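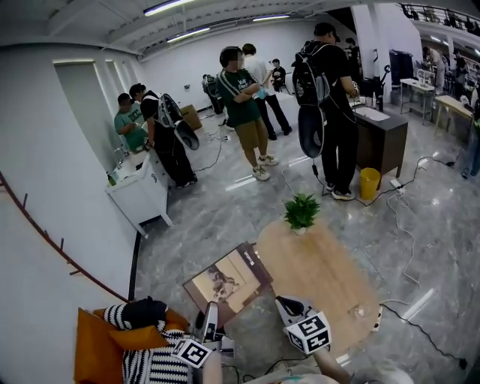 How do I get cables off a shiny tiled floor without sticking or drilling anything into it?

Posted by teapot_and_tiles, 2018-05-27

Hello all, long-time reader and very occasional poster, so please bear with me if I go on a bit.

I've ended up as the person who looks after the big white room we use in Tistby. It's a lovely bright place, and I've been trying to make one end of it feel a bit more like somewhere you'd want to sit down. So far there's an orange armchair with a couple of cushions (a black one and a black-and-white striped one), a round wooden table, a small potted plant that seems very happy with life, and a framed picture that is lying on the table until I make up my mind about it.

What spoils it all is the floor, or really what's on the floor. It's a polished grey tile with a marble look, and it shows absolutely everything. We have black and white power cables wandering across it in loops, and a white multi-socket strip sitting out in the open with several plugs in it. The lights shine in the tile as well, so your eye goes straight down to the muddle. I also worry about people's feet, as folk do walk through there with their hands full. 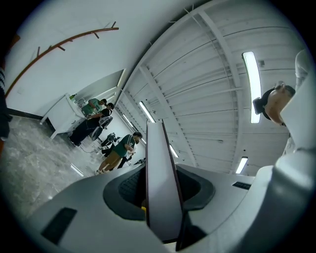
The ceiling is corrugated metal with white beams and tube lights, very high, so dropping the power down from above isn't something I could do myself. There's a black skirting along the wall behind the white table, and a rail running along the wall with little pegs or brackets on it, which I did wonder about using. I'm not allowed to drill the tiles and I'd rather not glue anything to them either. I tried a strip of silver tape last July in another room and the sticky stuff it left behind took me a whole afternoon and most of a bottle of white spirit.

My budget is small. Is there a way of doing this that doesn't look like a building site? And does anybody have thoughts on where the picture ought to go, while I'm here?

3 answers

mrs_fernleigh

What a nice room to have charge of! I'd start by moving things before buying anything. Sockets are nearly always on the walls, so push whatever needs plugging in as close to the wall as you can stand, and let the cables follow the skirting. Black cables against a black skirting all but vanish, and you can swap the white ones for black as they wear out.

For whatever still has to cross the floor, get a rubber floor cover, the low humped sort with a slit underneath. They stay put by their own weight, no glue at all. We have a Plalteck one in our hall, 169 cm long, and it has been there through any number of coffee mornings. Wipe the tile and the underside of the rubber before you lay it, or grit gets in and it will creep about. Bring all the crossings together into one place if you can. One hump that everybody knows is there is much kinder on the toes than five loose loops.

And do put the strip in a box with a lid, one sold for the purpose with gaps for air at the ends. Never a shoebox, please, and don't leave spare cable wound up tight inside it.

As for the picture, lean it on something at the back of the round table, behind the plant. Leaning looks relaxed and you can change your mind every week.

ohm_on_the_range

Check the rating on the strip before you tidy it away. Add up what's plugged in and don't plug one strip into another. Also please don't hang mains cable on the rail. If anyone uses it as a handrail they'll have their fingers in it, and brackets with edges will rub through the sheath in time.

If you're replacing the leads, buy the right length in the first place. Most of the mess people ask about on here is a long lead doing a short lead's job.

bitar_road_bodger

gaffer tape, proper stuff, comes off clean. done

Comment from teapot_and_tiles

Thank you all so much. I'm a bit nervous of tape after last time but I might try a little piece in a corner and leave it overnight. I've measured up for a rubber cover and the shop on Bitar Road has one in grey, which I think will suit the tiles better than black. The rail idea is dropped, point taken! I'm still thinking about the picture. If I lean it behind the plant, will it slide on a smooth table top, or is there something I can put under the bottom edge?

Comment from mrs_fernleigh

A bit of that rubbery mesh people use for lining drawers, dear. Cut it narrower than the frame and you won't see it.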